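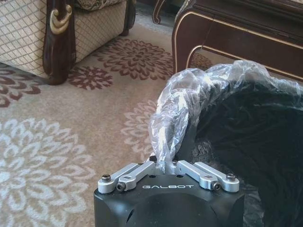
*La pince sur un sac en plastique transparent tout froissé, la matière pincée en un petit col torsadé entre les deux doigts. Au fond, le tapis à fleurs et le pied de la table.*

# Udthorpe, le robot du salon : la galerie

Mise à jour du 09/08/2020

Bienvenue sur la page photo d'Udthorpe ! C'est le nom de notre robot ramasseur, monté à la maison et un peu à l'atelier partagé de la rue derrière (pour tout ce qui fait de la poussière ou du bruit). Le projet tient en une phrase : une base roulante, un bras, une pince, et l'ambition de débarrasser le sol de ce qui traîne. On y travaille à deux, Fouad Sayegh pour la partie commande et moi pour la mécanique et le câblage, avec des frontières assez floues dès qu'un connecteur lâche à onze heures du soir.

La galerie suit le travail en cours, sans ordre très rigoureux. Cliquez sur la photo pour l'agrandir, les biellettes en aluminium valent le coup d'œil en grand, avec leurs vis à six pans creux !

## Le sac plastique, notre meilleur ennemi

On a commencé par des cubes, comme tout le monde. Un cube a des faces, il se laisse prendre, on est content, on filme, on envoie la vidéo à la famille. Et puis on passe au sac plastique et tout est à refaire. Il n'a pas de forme à lui, il brille, on voit à travers, et le moindre pli attrape la lumière et part en blanc dans la caméra. Sur un fond noir comme celui de la photo, le film laisse passer le sombre à certains endroits et le cache à d'autres. La segmentation adore (non).

Fouad a donc repris toute la détection du point de saisie. L'ancienne version cherchait un contour fermé. La nouvelle cherche une crête, un endroit où la matière se rassemble, et vise juste en dessous. J'étais sceptique, je le suis beaucoup moins ! Nous avons enregistré plus de 400 essais depuis le début du projet, et le dossier commence à peser son poids sur le disque.

## La vue du poignet

J'adore ce point de vue. On a le capot noir de la pince en bas, énorme, et toute la pièce qui s'éloigne derrière. Au début nous n'avions qu'une caméra fixe sur une étagère, et au moment intéressant le bras passait devant. Depuis le poignet, les doigts sont toujours visibles et on peut régler la fermeture en regardant ce qu'ils tiennent.

Réglages du moment, pour ceux qui les ont demandés :

- exposition manuelle, calée sur le tapis et jamais sur l'objet ;
- vitesse d'approche réduite sur les 8 derniers centimètres ;
- fermeture en 2 temps, d'abord jusqu'au contact, puis serrage ;
- pause de 3 secondes avant de lever.

La pause, c'est long quand on regarde, mais j'y tiens.

## Le salon comme banc d'essai

Fauteuil à losanges, pieds galbés en bois sombre, petites dorures, grandes fleurs bordeaux et crème au sol : question décor, on est loin du laboratoire, et c'est un terrain de jeu formidable. Un motif chargé met la vision à l'épreuve bien mieux qu'un sol uni. Les pieds de meubles, eux, obligent à planifier la trajectoire du coude avec un peu de tendresse. J'ai collé de la mousse sur l'avant-bras et tout le monde dort mieux.

Pour les roues, le tapis reste un sujet. L'odométrie dérive dès que la base tourne sur place, et je songe à remplacer les bandages par quelque chose de plus étroit. Si quelqu'un a déjà comparé plusieurs largeurs sur du poil ras, je prends tous les retours !

## Côté logiciel

Le planificateur s'appelle Mamari et le petit outil qui trie nos enregistrements s'appelle Birkett (Fouad baptise tout, j'ai renoncé à comprendre). Birkett sait maintenant relire un essai image par image avec l'ouverture des doigts affichée à côté. Pour les objets souples c'est un bonheur : on repère l'instant où le plastique se fronce et on revient en arrière autant qu'on veut.

## À venir

Une nouvelle platine de poignet est dessinée, il reste à la percer proprement à l'atelier. Ensuite viendront les chaussettes, puis les câbles de chargeur, que je redoute un peu. Curno, la deuxième base roulante, attend encore ses moteurs et devrait avoir sa propre galerie en October si la livraison suit, pardon, en octobre, le clavier est resté en anglais depuis la dernière session de code.

Les questions sont les bienvenues dans les commentaires, surtout celles qui parlent de câbles !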